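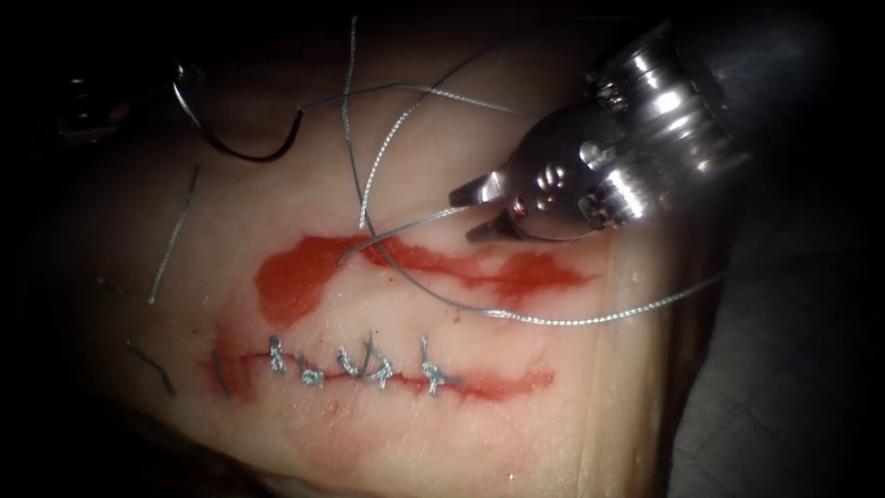
Second year on the surgical nursing rota and the thing I'd change first is the car park. 173 spaces at Kellgate for the whole site.

Late shift ends at 21:00. Last bus goes at 8 minutes to. You can see the problem.

I asked in December if the bus could leave later. Still waiting.

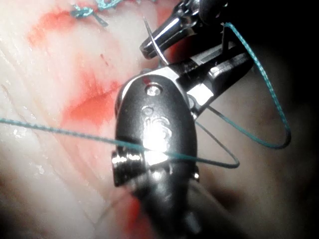
Tibor Illés says the Wetora bus has the same gap and he walks 2 miles home.

Form for the new timetable closes Friday. Please fill it in.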